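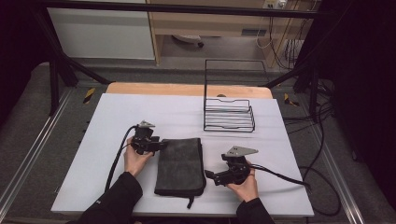
Bryony Tulk
Catalogue and Returns, Ornton

The Prama Kitchen Towel, Grey, Pack of Two
Item 1077

A kitchen towel has one job and most of them resent it. You will own at least one that pushes water round a plate like a tired windscreen wiper, and another, usually a present, with a map of somewhere on it that you feel bad about using. The Prama is grey. It has no map. It dries things.

It comes to us from Magnusson, a small mill at Ziltness, and it is the plainest item on their list. We asked once whether there might be a stripe. There was a pause on the telephone long enough for us to withdraw the question.

What it's made of

Cotton terry, looped on both faces, with a flat woven hem on all four sides. The loops are what do the drying. They are shorter than those on a bath towel, so they are less likely to snag on a fork, and longer than those on the thin terry sold in bales at petrol stations. The weight is 256 grams to the square metre, a figure you are welcome to forget.

There is a hanging loop, sewn into the middle of one long side. We know that people have strong feelings about corner loops. The feelings arrive by email. A towel hung from its corner dries in a thick twist, and the twist is where the smell comes from.

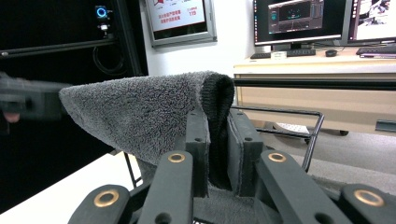 By Bryony Tulk

First wash

Please wash it before you use it. New terry comes off the loom with a finish on it, and until that's gone the towel will be about as absorbent as a raincoat. One wash at sixty helps, two is better. Leave out the fabric softener, both now and for good. Softener coats the loops, and you end up with a beautifully scented towel that can't dry a teaspoon.

It will shed a little at first. Wash it with other dark things, or with something pale that you have stopped loving.

Tumble drying is fine on low. Line drying is also fine and gives you a slightly crisper towel, which some customers prefer and one has described to us as "like being handed toast".

Using it

We were going to leave this part out, but the returns shelf says otherwise. The Prama is for crockery, glasses, pans and hands. It will do the worktop if it must. It is not an oven glove, and a damp one is even less of an oven glove, as steam gets through terry faster than you can reach the hob.

For glasses, use the towel dry and fold it in half. If you are particular about wine glasses, you will want linen for the final polish, and you probably own it already and keep it in a drawer with tissue paper.

Two towels per kitchen per day is our own rule: one for dishes, one for hands. They come in a pack of two for this purpose and are exactly the same colour, so the rule lasts until lunch. 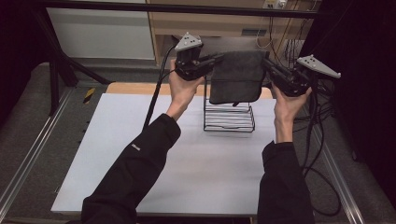 You could, of course, leave everything to drain and go and sit down. Plenty of households do, and they seem happy. The trouble comes when the next lot of washing-up is ready and the last lot is still standing there with water in the bottoms of the mugs. A towel is mostly a way of getting your rack back.

Wear

Ours at the Ornton shop have been in daily use since before the new kettle, and the hems are all still on. The grey has softened a shade. Loops do pull now and then — a cheese grater will manage it, or a cat. Snip a pulled loop level with small scissors and carry on. It won't run, and please don't tug it to find out.

When a Prama is finally past plates it makes a very good floor cloth, and after that a good rag for bicycle chains. There is no stage after bicycle chains.

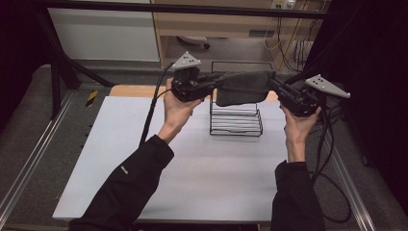

A dark grey cloth, held at both ends above a white tabletop.

Stock and sending

Magnusson weave this towel in one run of 3000 each June, and when they're gone we all wait. They don't take back orders and we have stopped asking. If the button says "Out", leave us your email and we'll write once when the new ones land. Just the once. We have other things to do.

Orders placed before noon on a Friday go out that day. Later than that and your towels will spend the weekend in Ornton, where there isn't much on.

Returns are free if the towels are unwashed. If they are washed and you still don't like them, tell us why. We may send your money back anyway, depending on how interesting it is.

Sold in grey only. Please see above regarding the stripe.

Shop > Kitchen > Cloths and Towels > Prama Kitchen Towel

Filed under: drying up, cotton, plain things, Magnusson of Ziltness

Contact the shop | © Ornton | Back to top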